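Measuring Rice in a Second Language

February 10, 2021 by the Slow Cook
Last updated in November
173 shares | 9 comments

When I moved to Varkisthorpe I brought one recipe notebook with me, and for the first winter I almost did not open it. The recipes were not difficult. They were only written for a different shop. My mother wrote "one packet of flour" and she knew very well what a packet was, and so did everybody on our street. In my new supermarket there were five sizes of packet and none of them was hers.

So I started to translate the notebook. I thought it would take me one weekend. I am still doing it.

The words were the easy part. A dictionary gives you "simmer" in one second. But in my language we have a verb for when the water is moving only at the side of the pot, and a different verb for when it moves in the middle, and English wants me to use "simmer" for both. I wrote a small explanation after the word each time, and then my recipe for bean soup was two pages long. My mother's was six lines.

Then there is the glass. All the old recipes use a glass. I always believed that a glass is 200 milliliters, and everyone at home will tell you the same. At Christmas I asked on the phone for someone to take the real glass from the cabinet and fill it to the line where my mother stops. It held 173. All my life I had made her rice with too much water, and all my life I had said that her stove was better than mine.

I made a table after this. Glass, small glass, coffee cup, the spoon with the bent handle. I keep it in Tiltora, because there I can write the old name on the left and the grams on the right, and search in both languages. For flour I weighed three times, since you can press it or not press it. I know this is too careful for a soup thickener, but I enjoyed it very much.

Some things have no translation and must be replaced. For the sour cheese I tried yogurt hung in a cloth, and it was good but too soft. Lastari, the small grocery behind the bus station, sells a dry white cheese in blocks of 1000 grams, which is a lot of cheese for one person. I cut it in four and freeze three parts. It crumbles a little when you defrost it, but in the pie you do not notice. They also have the right kind of pepper paste. The lady there calls it by another name, and we spent a long time finding out that we were speaking of the same jar.

My favorite discovery was a note on the back of the plum cake page. I always thought it was part of the recipe, because it says 597 and nothing else. I tried to understand it as grams of plums, and I even made the cake this way once. It was a very wet cake. When I asked, my mother laughed a long time. It was the last part of a telephone number, from when someone called while she was writing. I have kept it in my translation anyway, on the back of the page, in the same corner.

What I have learned is to leave the old text where it is. On the left page I copy her words exactly, with the glass and the packet. On the right page I put my grams and my explanations. If one day I find a mistake on the right side, the left side can still correct me.

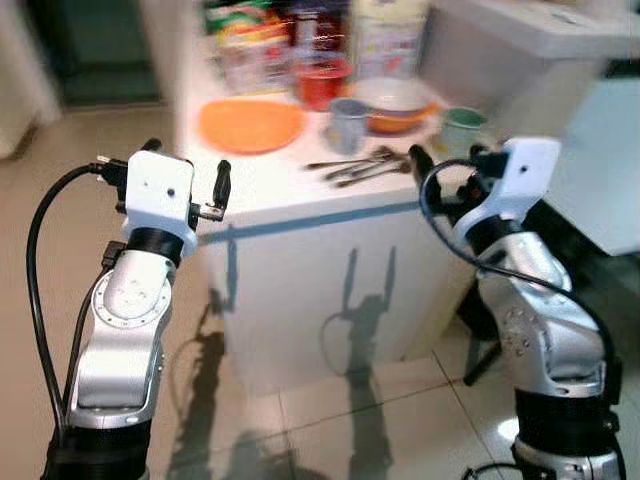
The next one will be the stuffed peppers, and I am a little afraid of it. The whole recipe is four lines, and one of the lines says "cook until ready." If you also have such a line in your family notebook, please write to me how you translated it.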